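Gripper shifts at Vadovach, anyone else doing these?

tallowbee
So I packed orders at Vadovach until December, and now half my hours are "demonstration" work. I squeeze a hand-held gripper, pick stuff up, put it down, and the robot side learns from it. Target is 306 pickups a shift. My wrist has opinions.

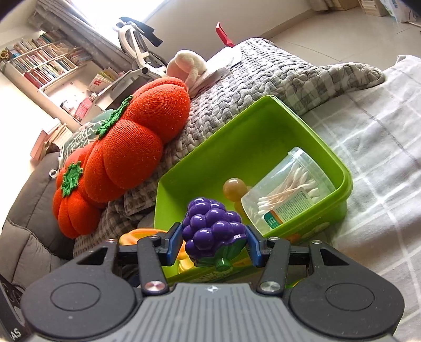
Pay is the same as packing, before anyone asks, and I get to sit down. What bugs me is the grip itself. Round shiny things like the purple grapes are my least favorite — I never know how hard to squeeze those blue pads. Boxes never made me think this much!

ogrelamp
306? We're at 382 over at Clonine and they want 600 by summer. Count yourself lucky. And you do know what you're training, right? Your old packing job.

tallowbee
I know. But packing wrecked my back, so I'm not crying over it.

quiltdad_13
Disagree with ogre. Our site put in the Cuvel arms and kept everyone on. Different work, sure — more fixing jams, less lifting. I like it better.

ogrelamp
Kept everyone on so far.

mossy_k
Does anybody rotate hands? Mine goes numb by lunch. The small toys are the worst, pigs and cobs and those branchy beige things. 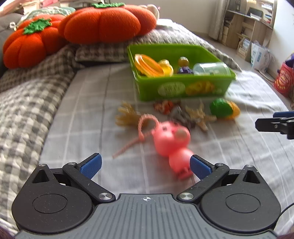
tallowbee
I switch every 13 pickups. Ask your lead for a break schedule in writing, ours caved pretty fast.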